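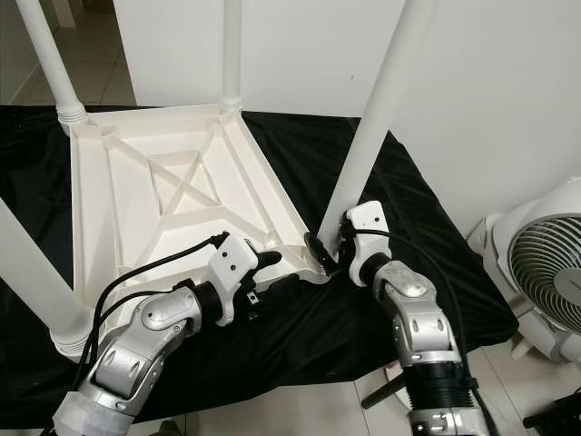
By the Loster product desk
Filed under: Occasional and garden tables
Last revised: February

Clendwood Moulded Side Table, White

The Clendwood is a low side table for indoor and outdoor use, supplied flat with four push-fit legs. It is intended for patios, balconies, caravans, waiting rooms and similar places where a light table is wanted and may need to be stored for part of the year. It replaces the earlier Clendwood in the Loster range. Tops and legs from the earlier model do not fit this one.

Construction

The top is a single moulding in white polypropylene. The upper face is smooth. The underside is ribbed, with a cross brace in a square recess at the centre and diagonal ribs running out to the leg sockets. Most of the stiffness of the top comes from these ribs and from the thickened rim, so the rim should not be cut, drilled or trimmed. A parasol hole is not provided and cannot be added.

The legs are hollow tubes of the same material. Each has a ribbed collar at the socket end and a closed foot at the other. All four are identical and may be fitted to any corner. Once seated, they splay slightly outwards. This is part of the design and does not mean that a leg is loose.

Colour is moulded through the full thickness of the material. Shallow scratches will show as a change of sheen. The finish is matt and no paint or lacquer is applied.

Assembly

No tools, screws or glue are needed. Work on a flat surface covered with a cloth or blanket, as grit under the top will mark it.

1. Lay the top face down.
2. Wipe out the four sockets. Small pieces of moulding flash may be present and can be removed with a fingernail.
3. Offer the collar end of a leg to a socket, following the angle of the socket wall.
4. Push down firmly with a slight twist until the collar meets the rim of the socket.
5. Repeat for the remaining legs.
6. Turn the table over, holding the rim. Do not lift it by one leg.
7. Press down on each corner of the top in turn.

If the table rocks after step 7 on a floor known to be level, turn it back over and check that all four collars are seated to the same depth. A cold leg is harder to push home than a warm one. In winter, bring the parts indoors for an hour before assembly.

A mallet should not be used. If a leg will not seat by hand, take it out and check the socket again for flash, then try the leg in a different corner.

Dismantling

Hold the top steady and pull each leg along its own line while twisting. Do not lever the leg sideways, as this can split the socket wall. Legs that have been in place for several seasons may be tight. Warm water poured over the outside of the socket usually frees them. Boiling water must not be used.

Load and use

The rated load is 23 kg, spread evenly over the top. The rating applies on firm, level ground with all four legs fully seated. On grass or gravel the feet can sink at different rates, and the load should be reduced. Paving slabs under the feet are a simple remedy.

The table is not a seat or a step. It must not be stood on, and it is not suitable as a base for a barbecue, fire bowl, camping stove or patio heater. Hot pans should be placed on a mat. Candles should stand in a holder with a solid base.

In strong wind an empty table can be carried some distance. Where the site is exposed, bring it in overnight or turn it over and weight it. Tables should not be tied to railings by the legs.

Cleaning and care

Wash with warm water and washing-up liquid, using a soft brush for the ribs on the underside. Spiders and leaf litter collect in the central recess if the table is stored upside down outdoors - a quick rinse with a hose is enough.

Green algae can be removed with a weak solution of household bleach, left for a few minutes and rinsed off well. Test a small part of the underside first. Scouring powder, wire wool and solvent cleaners will damage the matt finish. Pressure washers may be used on a low setting, held well back from the surface.

Sun cream, berry juice, red wine and wet leaves will all stain if left. Old stains fade in sunlight to some degree but may not clear fully.

Weathering

The material contains a stabiliser against sunlight. Some yellowing of white parts should be expected after long exposure, and will be most noticeable if a replacement leg is fitted beside older ones. Below freezing the plastic becomes less tolerant of knocks. Winter storage in a shed or garage is advised, with the legs removed and the top stood on edge or hung flat against a wall.

Packing and trade supply

Single tables are supplied in a plain carton with the four legs packed beneath the top. The trade pack contains 3 tables in one outer carton. A full trailer load is 1296 tables. Smaller mixed loads with other items in the Loster range can be arranged through the distributor, Soomro. Orders received before noon on a Thursday go out with the following week's delivery.

Cartons should be stored flat and kept dry. They are not rated for outdoor storage, even under a sheet.

Spare parts

Order by part name and colour.

Leg, single, white
Leg, set of four, white
Foot cap, soft, set of four, grey
Top, white (trade customers only)

The soft foot caps are made by Flarnov and are an optional extra. They are recommended on laminate, vinyl and sealed wood floors, where the bare feet can leave marks when the table is dragged. Caps are a tight fit and should be dipped in water before being pushed on. They should be taken off once a year and the grit washed out.

Guarantee

The table is guaranteed for 3 years against splitting of the top or legs in normal domestic use. The guarantee does not cover fading, staining, heat damage, wind damage or breakage caused by overloading. Tables used in pubs, cafes, hotels and holiday parks are covered for the first year only. Keep the receipt and the label from the carton, as both are needed for a claim.

Disposal

All moulded parts carry a recycling mark and can go in a hard plastics skip where the local site provides one. Remove soft foot caps first and dispose of them separately.

Order code: Clendwood 103 White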